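Chopstick storage at the table

Chopstick storage covers the vessels, trays and customs used to keep chopsticks within reach of diners. The practice differs between homes, canteens and restaurants, and it has changed with the spread of reusable tableware. The main forms are the upright holder, the lidded box, the drawer tray and the individual paper sleeve.

Upright holders

The upright holder is the most common form in small households. It may be a purpose-made jar with drainage holes or an ordinary cup. Tall holders keep the sticks close together, while short or wide ones let them spread at the rim. Holders meant for the kitchen sink usually have a slotted base and a drip dish. Those meant for the dining table often have a solid base. 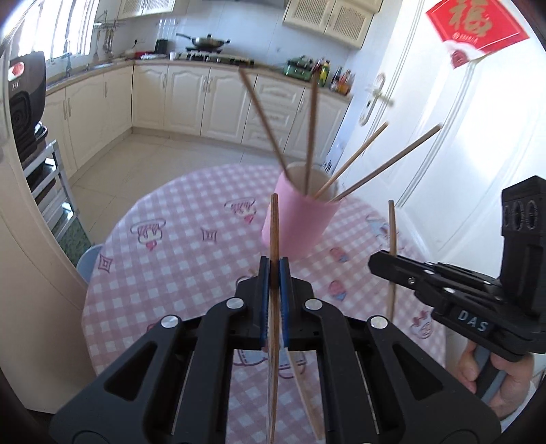
Kanchan Gautam holds that the solid base is the weak point of table holders and that sticks should be fully dry before they are put away in one. Her handbook on tableware care, first printed in March and revised once, advises storing chopsticks with the eating ends up, so that the tips do not rest in any water left at the bottom. Other writers prefer the tips down, on the grounds that diners then touch only the handle ends when taking a pair. Both customs remain in use.

Boxes and trays

Lidded boxes are typical of noodle shops and canteens. The sticks lie flat, and the lid keeps out dust and steam. The canteen at Denatberg adopted boxes after a review of its dining hall, which then held 693 seats. The town of Skekonton took the opposite course and kept open jars in its public dining rooms, with a rule that the jars be emptied and washed at the close of each day.

Drawer trays are more often found in homes where chopsticks share space with spoons and forks. A divided tray keeps pairs together – a concern mainly where sticks differ in length or pattern.

Materials and care

Bamboo and other woods are light and easy to grip but absorb water. Long soaking may cause them to warp or split, and most guides recommend washing by hand and air drying. Lacquered sticks need a soft cloth. Metal and plastic sticks tolerate heat better, although they can be slippery.

Worn sticks are commonly replaced as a full set. Sorting them is simplest on a flat surface, where length and straightness can be compared before the pairs are returned to their holder.
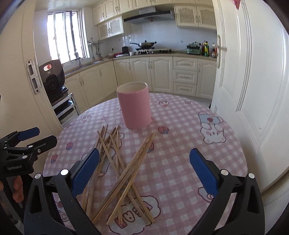
Collections

The Nautiyal collection at Drurnotum holds 2,218 items related to chopstick storage, most of them boxes and jars from private homes. Its catalog was compiled by Sushil Garg and last updated on 12/11/18. The entries are arranged by form, with a separate section for travel cases.

See also

Chopstick rest
Table setting
Cutlery tray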